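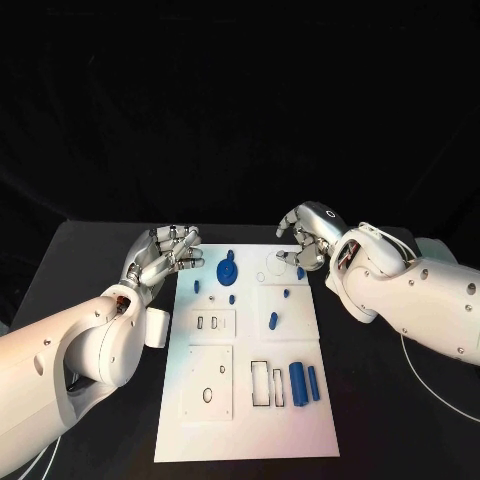
Multell 4 Manipulation Software
Control, perception and planning for two-arm robots with multi-fingered hands
By Fothergill Robotics Software

Overview

Multell is a software package for robots with two arms and a head camera. It finds parts on a work surface, plans a motion for each arm, closes the hand and checks the result before moving on. It runs on a Linux workstation next to the robot and talks to the arm and hand controllers over Ethernet.

Version 4 adds a shared planner. Both arms are now planned as one system, so one hand can wait over its half of the work area while the other picks. In version 3 the idle arm had to return to its home position first.

The standard test task is a white board with blue parts and outlined places for them. Customers can run the same task on their own robot to check an installation.

What is included

1. Multell Perception. Estimates the position and orientation of each known part from the head camera. Part models load from STEP or STL files. Plain, single-color parts are supported.

2. Multell Plan. Collision-checked motion for both arms, including the fingers. Keep-out zones can be drawn in the viewer or typed in as numbers.

3. Multell Grasp. Picks a finger posture for each part and keeps track of how the part sits in the hand. When a block is held at one end with the other end sticking out past the fingertips, the planner treats hand and block as a single shape on the way to the slot.

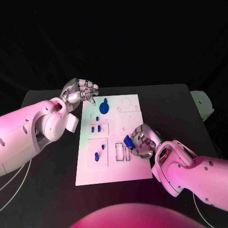 4. Multell Bench. Records camera images, joint positions and planner decisions on one timeline. A run can be replayed at any speed, and a failed step can be planned again offline with different settings.

5. Command line tools and Python API. Everything in the viewer can also be scripted.

Specifications

Control loop: 100 Hz, both arms
Part models per project: 2000 maximum
Log storage: 40 GB free disk space recommended
Supported cameras: color, or color with depth
Operating system: 64-bit Linux
License: per robot, node-locked or floating
Order number: 417-M4

Arm and hand drivers are sold separately. Ask us for the current driver list before ordering. Multell is not a safety controller, and the robot's own protective stop must stay in place.

From the Multell notes

Tuning the approach height on a crowded board
Liya Tefera, Aug 7, 2024

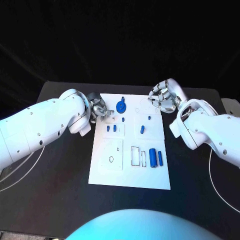 3 min read

Upright cylinders standing close together are the hardest parts on our board for the approach planner. The fingers need room on both sides, and a thin cylinder next to a thick one leaves very little. Start with a high approach and lower it in small steps. If the planner reports "no finger clearance", rotate the wrist before you change the height. Save the setting with the part model so that it carries over to other projects.

Support and training

Licenses come with one year of updates and email support. On-site training takes two days at your plant or at our Grevidcombe office. Annelies Hollenstein handles training dates, and Tsz-kin Chu answers questions about drivers and custom hands.

Upgrading from version 3: projects open directly, but keep-out zones must be checked and saved again.

Request a quote
Download the data sheet
Compare license types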